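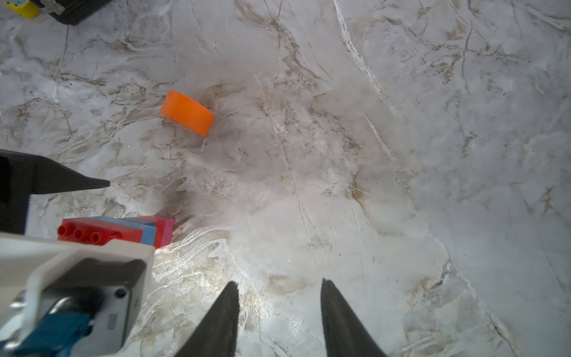

Kundby Stone and Surfaces list
Subject: Re: pale marble-pattern top, things that stain and things that don't
Date: February 3, 2023

In reply to the message from the list member at the Rainer flats, quoted here so that people don't have to dig for it:

> We are taking on the old craft room on the ground floor in May and the
> children's club will share it with us. The long top in there is to be
> replaced. My preference is a pale one with a marble pattern because the
> room is dark, but two people have told me it will be a nightmare with
> toys, tape and glue on it every day. Does anyone have one in use with
> children? I need to know:
> - does it show marks
> - can you still find small things on it
> - what do you clean it with
> The fitter has quoted 547 for the Garenura top and 467 for the plainer
> grey. I have to tell him which by the end of the month.
>
> Also is it cold to lean on.

We have had a pale marble-pattern top in our playroom for 4 years, so I can answer most of this. I don't know the Garenura range. Ours came from Torkis and was an offcut.

Marks. It depends how busy the pattern is. Ours is white and light grey with a lot of tan and brown veining, and one end is much plainer than the other. On the veined part you would have to look hard for a crayon mark or a tea ring. On the plain grey part you see everything, and that is the end I wipe twice. If you get a choice of which way round the slab goes, put the plain end where the children don't sit. We didn't think of it and ours is the wrong way round.

There is also a long pale vein that looks like a crack. Visitors point it out. I have run a fingernail along it many times and it is only pattern, but if you buy an offcut, check any line like that before you pay. Look at it from the side with a torch.

Small things. Strong colours are no trouble. The red brick, the light blue one, the pinkish-red one, an orange roll of tape or tube, all of those you can spot from the door. White and beige things vanish. Bits of thread are the worst, a little white curl of it can sit there all week. We lost a whole set of cream beads on it and found most of them with the side of a hand. I now keep anything white or beige in a shallow dark tray and it stays in the tray while it is being used. Clear bricks go in the tray too.

Tape. Don't let them stick it straight on to the top and leave it. An hour is fine. Overnight leaves a line of gum, and then dust sticks to the gum and you get a grey stripe. Warm water with a drop of washing-up liquid on a cloth, laid over the stripe for ten minutes, then rub with the cloth. I have not needed anything stronger. Cloth tape is worse than paper tape.

Glue. PVA peels off if you let it dry. Glue sticks need the warm cloth again. Superglue I can't help with.

Cleaning. If it is real stone, no vinegar, no lemon, none of the bathroom sprays. If it is a printed or laminate top you can be less careful, but scouring pads will still dull it. Ask the fitter which it is and get him to write it on the quote. Yours didn't say, from what you copied out.

Scratches. Plastic bricks have done nothing to ours. What did it was grit under a biscuit tin that got pushed up and down. We sweep the top with a soft brush before we wipe it now, and the tins have felt pads on.

Cold. Yes, in winter. Long sleeves. We put a folded blanket along the front edge for the little ones when they are drawing.

Clearing up. We do it in the same order each time: bricks first, into the box, then tape and scissors into the drawer, then brush, then wipe. There are 6 boxes under the top and they are sorted by kind and not by colour. Sorting by colour lasted a fortnight.

On the price, I would look at both samples on the floor of the room itself before deciding. A small sample won't show you how the veins run across a long piece, so ask to see a full slab or at least a photograph of one. If the room is as dark as you say I would pay the difference for the pale one, but the plain grey would be easier for bead work and jigsaws.

I can measure our overhang if that is any use for the blanket. It varies a bit along the front, the wall isn't straight.

Playroom, Kundby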